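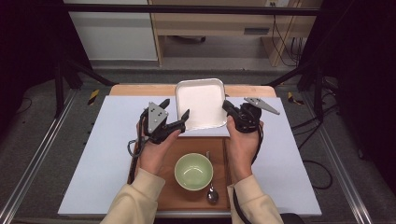
4.2 Recording a table-setting task

Read section 4.1 first. Both grippers must be paired and charged before you start.

1. Lay out the objects for the task. For the Plundstead set these are the tray, cutting board, bowl and spoon.

2. Hold one gripper in each hand, with the jaws pointing towards the middle of the table.

3. Let the cables hang clear of your wrists.

4. Press Record in Predow and wait for 3 beeps.

5. Carry out the task at an even pace. If you drop something, pick it up and carry on – do not stop the recording.

6. Bring both grippers back to the start position and press Stop.

7. Mark the take as Keep or Discard, then move each object a little before the next one.

Note: Takes shorter than nine seconds are discarded automatically.

Note: Record 200 takes per layout. A full set is 1,000 takes over five layouts.

Caution: Keep fingers away from the jaws while they are closing.

Caution: Do not change the camera angle part-way through a layout. If it slips, begin a new layout and write the reason in the session log.

Section last revised 2021-06-15, N. Llanos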